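Notebook, Watuvthorpe workshop
20 January 2023

Today I worked with the cream-white microwave on the white table. I want to write how it is used before I forget, as the manual did not come with it. In the Zolley folder there is only a sheet for a different model, so I put that sheet back.

First I weighed the water: 320 g in the plain glass jug, tap water, left in the room since the morning. The Nustier scale drifts when the door to the yard is open. Please close it and wait for the zero to settle. The empty jug is 395 g, I wrote it on masking tape under the handle. 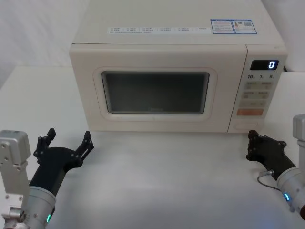 For the heating I prefer the quick-time buttons, 10, 1 and 5, over typing the time. The labels on the beige buttons are faint and I had to bend down to read them. I will ask in Espiritu if somebody has a proper overlay. Until then, do not write on the panel with marker, it will not come off the beige.

I did three runs with fresh water each time. The second one I don't trust, I stirred too late and the thermometer was touching the glass. Run one and run three are in the table on the next page. The extension cord should not be used with this oven, plug it straight to the wall outlet on the left side of the bench.

The stickers on top I leave where they are. In August we peeled them from the old kettle and the glue took more than 152 minutes of rubbing with metho, and the colour of the plastic went dull.

Still to do: repeat run two, wipe the inside, find the lid of the jug.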